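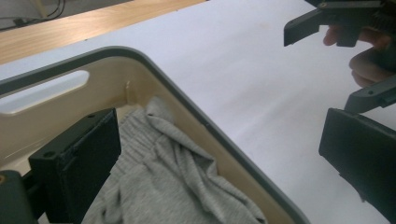
Gray knit in the cream basket, handle slot on the left.

The Movmont Basket After 11 Weeks
Pictures and notes by Desta Ayele

I bought the Movmont because three different people told me a good basket would change how I do laundry. It hasn't. I still do it on Monday night, late, with the radio on. But I've used the thing for 11 weeks now and have opinions, so this gallery page is where they go. Click the picture for the larger version.

The body is molded plastic, cream going on beige, with a darker gray rim. The shop listing called this "two-tone Nordic styling." I'd call it a gray rim. It does hide scuffs better than the pale part, I'll give them that.

The handles are long slots with rounded ends. Fine with a load of shirts. With wet towels I'd like something wider, and Boris Yordanov, who has the same basket in the next building, says his fingers go numb by the second flight of stairs. Mine take until the third.

Heathered light gray knit is what I'd use to test any basket's "snag-free interior." So far no pulls in mine. I'm not ready to credit the basket for that, as my old Modon never snagged anything either and cost $4.

The listing says it holds 64 liters. Maybe, if you stand on the clothes. I get 2 loads of light stuff in before it starts spilling over, or one load with jeans.

Would I buy it again? At half the price, probably. I'll add more pictures when the rim cracks.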